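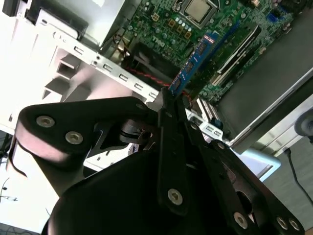

Open Dell desktop computer case

Ustlow Equipment Reuse Scheme: Frequently Asked Questions

These answers apply to households and organisations within the Ustlow area. Separate terms apply to schools, which should contact the scheme office before making any arrangement.

What does the scheme accept?

The scheme accepts desktop computers, laptops, flat screens, keyboards, mice, printers and network equipment. Items need not be in working order. Tube televisions, fridges, vapes and loose batteries cannot be taken and should be brought to the household waste site on Rirkus Road.

Does my computer have to be complete?

No. A desktop with missing memory or no hard drive may still be donated. Please tell us on the form which parts have been removed. Laptops should come with their chargers where these are available.

How do I donate an item?

Complete the donation form, either online or at the reception desk in Sadau House. You will be given a reference number, which should be written on a label and fixed to each item. Items without a label may be refused at the desk.

What happens to the information on my computer?

Donors are asked to copy any files they wish to keep and to sign out of all accounts before handing over equipment. Every drive received is then wiped with approved software. A drive that cannot be wiped is shredded. A certificate can be issued on request, and will be sent by post or email within two weeks of the drive being processed.

Can I have my files back after I have donated?

No. Once an item has been signed for, it becomes the property of the scheme and files cannot be recovered on a donor's behalf.

Is there a charge?

Donations left at Sadau House are free of charge. Collection from a home or workplace costs £39 per visit, payable when the booking is made. The fee is refunded if the scheme cancels the visit.

Who receives the equipment?

Refurbished computers are offered first to residents referred by a partner agency. Remaining stock is sold at the Grigaitė Centre shop, and the income pays for spare parts and transport. In the last reporting year the scheme placed 1,681 items.

Can I ask for my donation to go to a certain person or group?

We regret that this is not possible. Equipment is given out in order of referral.

Do refurbished computers come with a guarantee?

Computers bought from the shop may be returned within 30 days if a fault develops. Proof of purchase is required. The guarantee does not cover spills, drops or software added by the buyer.

Will the scheme repair a computer I wish to keep?

The scheme does not offer a repair service. Residents may book a place at the monthly repair evening, which begins at 6.30 pm in the Grigaitė Centre. There is no session in March.

How do I make a complaint?

Complaints should be sent in writing to Constanza Lucero, Scheme Manager, Sadau House, Ustlow. Please quote your reference number, if you have one.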